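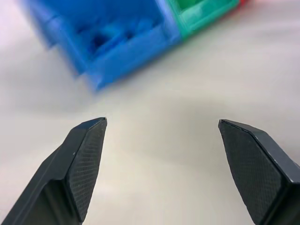 Print this page | E-mail this article

Reading time: 9 minutes

3.2 The pale table

Of all the surfaces in the Drimside study, the one our households had the most to say about was the plain off-white tabletop (Figure 3). We had expected people to talk about size, or about how many could sit down to supper, and they did get to that eventually, but first they wanted to tell us about the color. A smooth, pale top with no pattern to it shows every crumb and coffee ring, and several families in Gratgate told us, quite cheerfully, that they wiped it down more often than any table they had owned before.

We visited 18 homes, beginning in September, and asked each household to keep a simple diary of what was set down on the table and how long it stayed there. Mail was the great offender! In the Zostow homes it could sit for days, slowly gathering keys and school forms around it, until somebody needed the space to roll out dough. Households with a patterned or dark top let things pile up for around two days longer, though we would be careful about leaning on that difference in such a small group.

Figure 3. Smooth off-white tabletop, evenly lit, with no visible pattern or seams.

What we found most touching in the diaries was how fond people were of the bare stretch in the middle. They guarded it. One family in Cuadros kept a bowl there for a week, didn't care for it, and wrote that they had "given the table its middle back." We return to this habit of guarding in Section 4.

Comments (3)

tablecloth_fan: We had a white top for years and I still miss it, crumbs and all.

Oakleaf: Did you ask about kids and markers?

pm_reader: Mail pile, guilty. Looking forward to Section 4.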